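About Lundgren Laundry

Lundgren Laundry is a wash, dry and fold service in Burelville. We have one shop, on Warkow Street, and a pickup route that covers the town and the farms out toward the reservoir. Customers can do their own washing here or leave it with us.

Our history

The business opened as a dry cleaner with a single counter. Ivar Lie bought it from the Lundgren family when they retired and kept the name, which was already painted on the brick. He closed the dry cleaning side after 3 years and put in washers and dryers for the public. The pickup route began with two guesthouses that had no room for machines of their own. It now takes up most of our mornings.

In June we moved the folding tables to the back of the building and opened up the front for seating. The shop is now 2,346 square feet, counting the storeroom.

What we wash

Most of what comes through the door is ordinary household laundry: shirts, jeans, towels, sheets, school uniforms. We also take comforters, sleeping bags, slipcovers and washable rugs. Restaurants send us aprons and napkins, and the two guesthouses still send their bed linen.

We do not take leather, suede, wedding dresses or anything soaked in fuel or solvent. If a label says dry clean only, we will hand it back and give you the number of a cleaner in the next town.

Every drop-off order is weighed at the counter and gets a numbered tag. Orders are washed separately. We sort by color and by fabric, check pockets, and close zippers before anything goes in. Coins and keys go into an envelope and come back with your order. Unless you ask for something else, we wash in warm water with an unscented detergent and dry on medium.

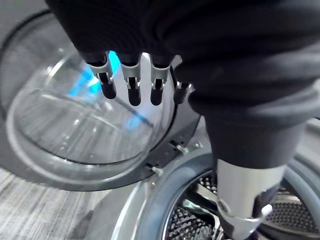
Pickup and delivery

The van leaves at 7:30 in the morning. Leave your bag where the driver can reach it, with your name on it. Most household orders come back the next working day. Comforters and rugs can take a day longer, especially in winter.

There is no charge for pickup on orders over 30 pounds. Smaller orders carry a flat fee, which is printed on the price sheet at the counter.

Business accounts

We have accounts with almost 200 businesses and clubs, from hair salons to the Kusine restaurant on the square. Accounts are billed monthly. We do not ask for a contract or a minimum order. To set one up, stop by and fill out the form, or call and we will mail it to you.

Working here

We hire for the counter, the folding tables and the van. Training is paid, and no experience is needed for the first two. Drivers need a clean license and should be able to lift a full bag up a flight of stairs. Ask for Ivar at the shop, preferably after lunch.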